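I've been wanting to write this up since January, when the arms got switched on at the Troltolura warehouse in Preltville, and I keep putting it off because every week there's something new to add. So I'm giving up on waiting and just writing it!

I work in the packing hall. We do gift orders, mostly, plus housewares for small shops that don't have their own storage. On a normal shift we get 300 orders through, and before the change every single one meant somebody walking to the shelves, picking, walking back, and doing it all over again. My step counter loved it. My knees had a different opinion.

Now we have 2 arms on the picking side (the Henare system, for anyone who follows this stuff) and they do the pulling and placing. The people do the checking, the wrapping, the notes and ribbons, and all the odd jobs a machine would make a mess of. I was nervous going in. I'd read the same articles you have. But my hours stayed the same, and I go home with enough left in me to cook dinner, and that is a bigger deal than it sounds.

What surprised me most is how much of my day is now teaching. When something new comes in, one of us takes the controls and walks the arm through the pick, over and over, until the settings are good enough to leave it alone. I love this part. You find out how much your own hands know! I have picked up thousands of baskets in my life and never once thought about where my thumb goes. Under the rim or over it? How hard can you squeeze a woven side before it starts to give? Try explaining that to a gripper.

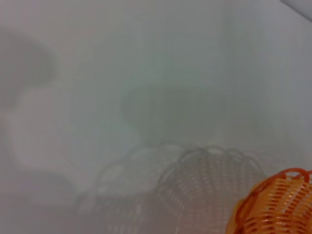

Baskets took us 12 tries the first afternoon before we had a pick everyone was happy with, and the people who ended up cracking it were the wrappers, who handle them all day and had never been asked about machinery before. That's been one of the nicest changes. The engineers from Dridby come by, and they go straight to the wrapping tables with their questions. A year ago I don't think anyone from outside knew our names.

It isn't all sunshine, so let me be fair. The hall is quieter, and I miss the chatter on the long walks down the aisles. You used to catch up with people out there. Now we're mostly at our stations, so we've started taking our break together at 10:30, which helps. And when an arm stops, the whole line feels it. We had one stoppage that left us with 160 orders to pick by hand before the truck came, and wow, did I find out how out of practice I was.

There's also the pay question. Running the controls is a skill, and right now it's on the same rate as everything else. We've brought it up, and we've been told there'll be an answer before the holiday rush. I'll post about it either way.

Next up for us is glassware. I've asked to be on the controls for it, and I've been practicing slow grabs on my own kitchen cups, much to the confusion of the cat.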